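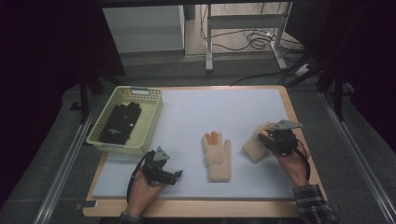

Open day at Laklow, Zamudio
Gallery and notes
Posted 2024-03-17

In February we went to the open day at the Laklow workshop in Zamudio. There were 22 of us in the party from Grastent, split into two groups, and each group had 70 minutes on the floor. The first group started with the conveyor and the second with the handling tables, then we swapped over. Yatziri Pacheco showed us round the handling side and Gemma Haslam kept the notes that the text on this page is taken from.

The glove table

The job at this table is sorting gloves by hand, with a gripper in each hand in place of bare fingers. The grippers are the sort a robot arm would carry. A person works them, the movements are recorded, and the recordings are used to teach an arm the same job. Laklow calls the project Itia. Yatziri said they had reached 4000 recordings across all the tables by the time of our visit, and that gloves make up a large share of them.

Gloves are a fair test. They have no fixed shape, the fingers fold under, and one laid flat gives the jaws very little to close on. With the fleecy ones you can pinch a finger and lift. With the black ones it helps to come in at the side, where the fingers lie over each other and there is an edge to get hold of.

The basket is low enough to reach over. Most of us put the first glove in and then knocked the side of the basket with the second. Yatziri's advice was to lift higher than seems needed and let go later than seems needed. Gemma tried it both ways and found the higher lift easier on the wrist too.

Using two hands

One hand does the lifting and the other is kept ready, jaws open, to steady whatever is still on the board. It feels slow at first. Several of our group forgot about the left hand altogether until they were reminded. The cables are long enough to work with but you do notice them at the wrist, and people with loose cuffs were asked to roll them up if they got in the way.

The tape on the jaws

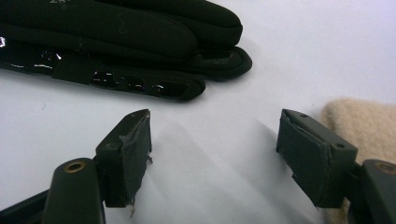
Tape is put on the inner faces of the jaws so that they hold cloth better, and it takes a lot of wear. The edges fray first and then start to lift. Yatziri changes it when a pad begins to slip on smooth fabric, and a bit of scuffing doesn't bother her. Someone asked whether moulded rubber would last longer. They have tried it, and it gripped the table nearly as well as it gripped the gloves, so they went back to tape.

Gloves with shiny grip patches behave differently from plain cloth ones. The patches catch on the tape, and a glove that has been gripped there may not drop cleanly when the jaws open. The plain side is the better place to take hold.

Lint is a small nuisance with fleece. It shows up on a white surface and it sticks to the tape, so the table is wiped down between sessions.

Questions from the group

How long does one person work at a table? Two short sessions in a morning, with a change of job in between.

Are failed attempts kept? Yes, most of them. A dropped glove that is picked up again is thought to be useful. A session is thrown out only if the recording itself has gone wrong.

Does it matter if people do the job in different ways? They prefer it. Yatziri asks new people to work at their own pace and doesn't correct their order, so one person may clear the board from the left and the next may start in the middle.

Could left-handed people have a go? Yes, the grippers are the same on both sides. Two of our group worked mainly with the left and had no trouble.

Getting there

The visitors' entrance is at the side of the building. Parking is tight, and the second group came by bus, which stops a short walk away. Wear flat shoes. Anyone from Grastent who missed the trip and would like a place on the next one should give their name to Gemma.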